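Review: Oltia Fixture Plate for Desktop Service Cells
Prepared for the Woswood shared workshop by Tâm Bùi and Fung-ping Liu
2020-08-11

The Oltia plate is a parts holder intended for small robot cells that handle computer boards. The workshop purchased one in July for its desktop service project and has since logged 300 cycles with it. This review covers setup, daily use and suitability for other members' builds.

Setup took two people 13 minutes. The plate must sit square to the rails of the bench, and the instructions say little on this point. Members should plan to teach the pick positions again whenever the plate is moved. Hậu Trương prepared a short alignment routine, and it is kept with the cell's other programs.

Work inside a tower places greater demands on the arm than work on an open board. Clearance near the CPU socket is limited, and the wrist view was needed to judge the approach.

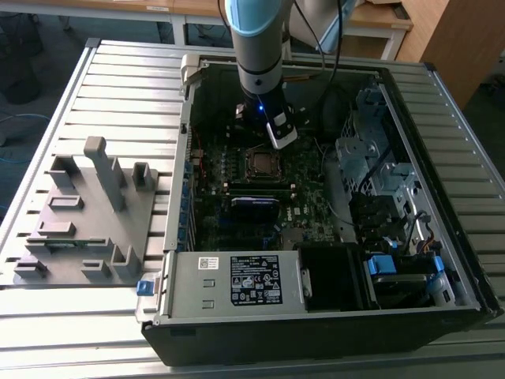
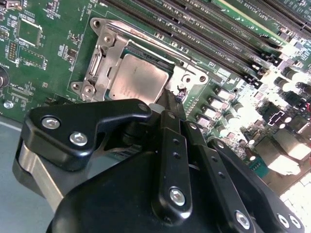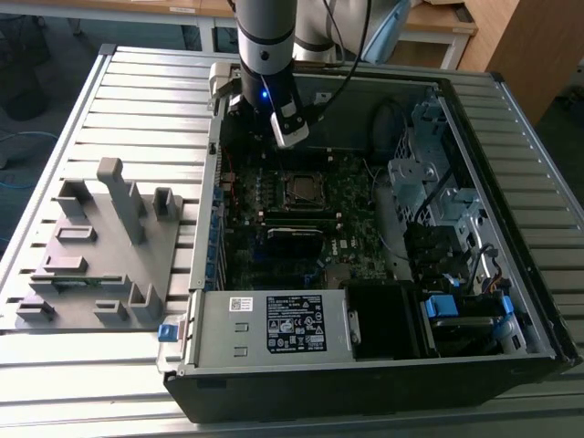
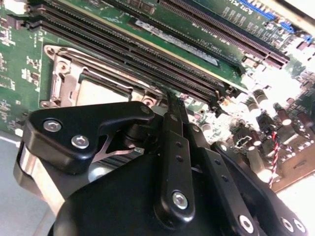 Desktop service cell, bench and wrist views. The fixture plate stands to the left of the tower in the first and third pictures.

The holders are well placed for a thin board laid flat, and the gripper has room to close on either side. The tall post is less satisfactory. It restricts the path between plate and tower, and Khang Lại had to raise the travel height of two moves to clear it. A removable post would be a clear improvement.

Glare remains a problem for the wrist camera on the component side of the socket. The plate is not at fault, but buyers should budget for a diffuser - the supplier does not include one.

The plate is recommended for members with a fixed cell and a single type of job. Those who change jobs often may prefer the Hovovar plate, with its interchangeable holders. Requests to reserve the cell should be sent to Nhi Dương.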